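Pink foam blocks for drawer inserts — worth the money or just packaging?
Posted in: Storage, Packing and Shop Organization
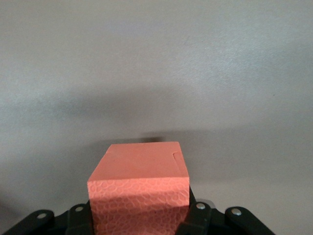

mfagundes_z
I've been pricing foam for the bottom of a tool chest, seven drawers, and I keep getting pushed toward these pink blocks. Nandemham wants $14 for a pack of two. The listing calls it "premium density craft foam," which tells me nothing. Has anyone here cut it down and lived with it for a while? I don't need it to look pretty. I need it to hold chisels without crumbling all over them.

Yoonhee_Ahn
Look at the side of it. Smooth flat top, and then those rounded cells all over the front, with the thin lighter lines between them. To me that reads as closed-cell packing foam dyed a nice color. Fine for keeping a lamp from breaking in a moving truck. I wouldn't pay craft prices for it.

bosik_bench
Disagree. Cells that size don't tell you much about how it holds up. I've had fine-grained foam go to dust in one winter and bubbly stuff last for years. Squeeze it and see if it comes back. That's the only test I trust.

mfagundes_z
Hard to squeeze a listing.

bosik_bench
So order one pack and squeeze that.

Josue F.
What bothers me is the mark in the top, near the back right corner. Little curved line, like a crescent. If a block takes a mark like that this easily, what is a chisel edge going to do to it?

Yoonhee_Ahn
Could be a fingernail. Could be a nick from whoever cut it. I wouldn't read a density rating off one slit.

Josue F.
I'm not reading a rating off it. I'm saying I'd want to know before I did seven drawers.

elaine_sales
I bought the Runia version, same color as far as I can tell, for packing my mother's china. Cut fine with a bread knife. Left crumbs on the kitchen table and they clung to my sweater all evening. The cups were OK. I can't say a word about tools, and I'd be suspicious of anyone selling one foam for both.

mfagundes_z
The crumbs are what worry me. Was that only when you cut it, or later too?

elaine_sales
Mostly cutting. A few more when I pulled the cups out. I wasn't keeping track, I had 14 boxes to get through.

Mirela M.
People on here talk about foam like it's lumber. Get the dark sheet stuff made for tool drawers, trace your chisels, done. The pink is a color, it isn't a grade. Sellers know folks have seen pink insulation board at the hardware store and figure it must be tough.

bosik_bench
And the dark sheet runs $69 for enough to do a chest. I paid it once. The layers peeled apart at the corners by December.

Mirela M.
Mine didn't.

bosik_bench
Great, so we have one that did and one that didn't.

Yoonhee_Ahn
Either way, don't leave bare steel sitting in foam in a damp garage. Wax it or oil it first — I don't care what the listing says about moisture.

mfagundes_z
Garage is damp, yes. I'm going to get one pack, cut a slot for the one-inch chisel and leave it in the bottom drawer until spring. If it sheds, the rest goes in the box with the Christmas ornaments. Still think $14 is too much.

Josue F.
Take a picture of the slot when you cut it and another in spring. Otherwise we'll be having this same argument again.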